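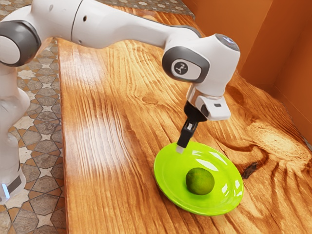
Jostcombe Simulation Group, Manipulation Cell Support

Section 4. Checking the simulated cell before a batch

Read this even if the launcher reports "ready." All that message means is that the files loaded. It has never told us whether the gripper is where the planner thinks it is.

The lime-and-plate layout is the one we use for checks. Keep everything else off the table.

1. Load the Fundevau layout and leave physics paused. Look for the blue light low on the arm's column. It proves the light model loaded and very little else.

2. Send the arm to the hover pose over the plate. The gripper should point straight down.

3. Zoom in on the pale fingertip pad. In the view at the top of this page it is just over the upper-left rim, almost touching, with the lime farther in. A single view can't settle the gap, so orbit the camera and look along the tabletop too.

4. Open the contact list and run 50 steps with the arm holding still. Any contact between finger and plate is a fail. Move the plate back to its saved position and repeat from step 2.

5. Run the Kekden settle test for 2000 steps. Watch the lime, not the progress bar. If it creeps across the plate, check the friction values.

6. Repeat the hover move 10 times from the home pose. Write down the worst error. The average is flattering and we don't accept it.

CAUTION: Do not use "auto-correct offset" to clear a fail in step 4. It shifts the tool frame and hides the bad plate position. Tamara Nistor lost more than 2000 episodes to it in August.

Note: Glare on the wood and highlights on the plate are normal with the overhead light on. Turning the light down makes a nicer picture and changes nothing about contact.

Note: The Falcão add-on claims to do steps 2 through 6 by itself. It passed a layout with the finger inside the rim. Run the steps by hand until Catriona Carnegie signs off on a newer version.

If step 6 fails twice, reload the layout from the shared copy and start over at step 1.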